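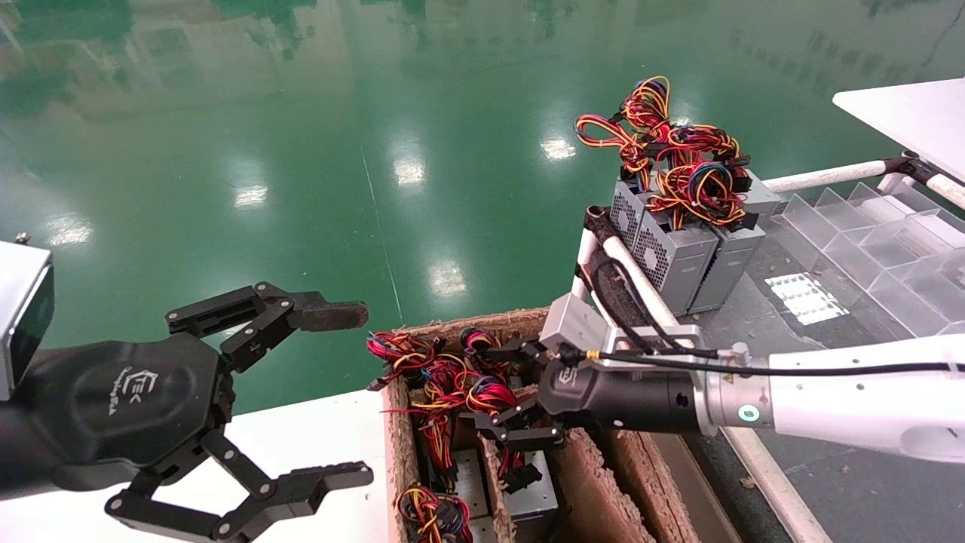

Grurura opens its doors for a summer of mending, swapping and slow suppers

June 2024

For immediate release

Hello from all of us at Grurura! I'm Teresa Aguiar, and I've been running our little haberdashery and sewing room for 14 years now, so forgive me if this reads more like a letter than a press release. I've been told to keep it short. I'll do my best.

The big news is that we're starting Masilela, a season of evening mending sessions that runs from now until the end of October. Bring a coat with a torn lining, a jumper the moths have been at, or the trousers you've been meaning to take up since last winter, and we'll help you sort them out. You do the sewing, mind. We sit beside you, thread the fiddly needles and put the kettle on.

I got the idea from my own wardrobe (a disgrace, frankly). I had a green wool skirt with a broken zip that I'd moved house with twice and never once worn. It took me an evening to put right and I've hardly had it off since, which made me wonder how many other people have a skirt like that hanging at the back.

Sessions start at 7 in the evening and there's room for 30 people each time. It's pay what you can, with the basics thrown in: thread, needles, patches and the plainer sorts of button. Zips and lining fabric are sold at cost. If you've got your own machine and it's been sulking, bring that too, along with its foot pedal. People always forget the foot pedal.

Žydrūnas Toom is joining us for the darning nights, and I'm thrilled. He used to repair fishing jumpers for a living and he has very firm views on wool. "A darn should be as soft as the sock," he told me when I showed him one of mine. "If you can feel it in your shoe, unpick it and start again." So I unpicked it and started again. He was right, annoyingly.

We've also got a mountain of cloth to give away, thanks to the curtain makers Starkusier, who are clearing out their old stock and have passed on 330 metres of ends and offcuts. There's ticking, there's a lot of mustard velvet, and there's a stripy cotton that I've already hidden a bit of for myself. Have a rummage at any session and take what you'll use.

After the mending there's supper for anyone who fancies staying on. It's soup and bread mostly, cooked by our neighbours at the Girnadov café, and you're very welcome to bring a pudding. Children can come along if they've got a grown-up with them, and complete beginners should feel right at home. My first hem came out shorter at the front than the back and I wore it to a wedding.

Places can be booked in the shop or by ringing us during opening hours. If you work for a paper or a radio station and would like to come and see a session, please do, and bring something with a hole in it.

Press contact: Teresa Aguiar, Grurura

Ends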